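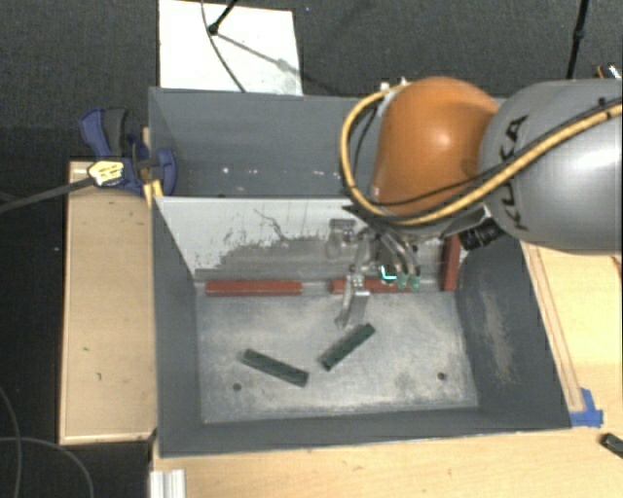 What kind of clamp should hold the work bin when you build a robot cell in a shared workshop?

A lever clamp with soft pads is enough for a metal bin on a wooden table, if you check it before each session.

Workshop > Reviews > Clamping

Romgate lever clamp, long bar version

I bought this clamp for our cell in the Parsons workshop, where the arm picks blocks from a bin and puts them back. Before it I used a Furia screw clamp from 2014, strong but very slow to open. The Romgate opens with one hand, and this I like very much.

The jaw pad is rounded and it sits well on the inner side of the bin wall. In September I plan to change the bin, so I was glad that the pad left no mark after more than 700 cycles. The floor of the bin is another story — it is full of scratches, and no clamp helps with that.

Two complaints. The handle stands up quite high, and I had to teach the arm a new approach path to stay away from it. Also the bar slips a little if you do not push the jaw fully before you close the lever. The paper instructions do not mention it.

One clamp on a corner is fine for slow moves. For faster ones I would buy a second.

Four stars from five.

We use cookies to remember your settings. Accept | Manage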